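Robot club week nine, or the week of the blocks

Quick one tonight, I have a problem set due and the bus was late again. But I said I'd keep this blog going through the whole project so here we go.

Where we are: November, five weeks to the Cudstead showcase, and the real arm is still in its crate because the power supply that came with it has the wrong plug. So everything is in sim. Anum Magsi says this is good for us. Anum also says that about running stairs.

For anyone new, there are six of us in the club and our entry is called Stiltosix (don't ask, it won a vote). The task we picked is block spelling. Arm picks up lettered wooden blocks, puts them down in the right order, word gets read by a judge. Sounds easy. Is not easy. You have to find the block, figure out which way it's turned, come at it from a side the fingers can get around, close, lift, not drop it. Then do it again for every letter in the word.

This week was grasp approach week. We split up: Satti team on the planner, Camach team on the wrist view. Those are the names of our two code folders, they've sort of turned into team names. I'm Camach. We get the view from behind the hand and have to say where the blocks are from that, nothing else. No overhead view allowed until the second round, which I argued against and lost.

Stuff I learned about the wrist view:

- the gripper takes up a ton of the picture. Like the whole bottom. You can mask it out but then when the fingers close the mask is wrong, so you need one mask per finger position or you need to be smarter than us
- the view bends toward the edges. Straight lines turn into arcs. I had been computing angles as if it was flat for two weeks and wondering why everything near the side was off
- shadows. The arm throws its own shadow on the surface and my blob finder LOVED it. Best block it ever saw, apparently. Had to add a color check

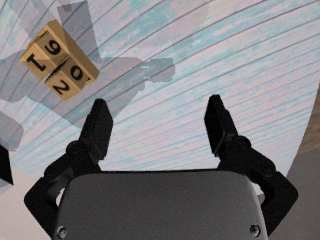
Wrist view in sim, gripper open, blocks up and to the left.

So with a start like this one the job is getting the two cubes between the fingertips instead of way off to the side. My code gets the direction right. The distance is another story. When the cubes are touching it wants to treat them as one long block, and then it asks the gripper to grab the pair the long way, and then the planner throws a fit and Satti team comes over to our table.

The other headache is reading the characters. They come in at any angle, and when the thing is tipped you get more than one face at a time. Is it an I or a 1? Is that an O or a zero? A 9 upside down is a 6, everyone knows that, and I still lost an hour to it on account of I forgot to tell the reader which way was up. Our fix for now is to make it say "not sure" and go look from a different spot. Slower but it stopped spelling garbage.

Numbers, because my dad reads this and he likes numbers. We ran 300 sim starts with random block positions. 222 got to a closed grip on the right block. Of the misses, 31 were the stuck-together-cubes thing. The rest are a mix and I haven't gone through them all, sorry dad. Last week we couldn't even get through a batch without a crash so I'm calling it a win.

Things to do before next meeting:
fix the distance estimate (me)
split touching cubes along the seam, Anum has an idea with edges
redo the finger masks
somebody PLEASE email about the plug
snacks, it's my turn, I will probaly forget

Also we had a long talk about whether to go slower on the approach. Right now the arm comes in fast and corrects late. Satti team likes it becuase the runs finish sooner. I think we should stop halfway, look again, then go. We're going to try both on the same 300 starts and whoever loses cleans the whiteboard.

I wanted to write up how the color check works but it's almost 11 and I still have the problem set. Next post. Remind me if I don't.

Comments are open again, the spam filter was eating everybody.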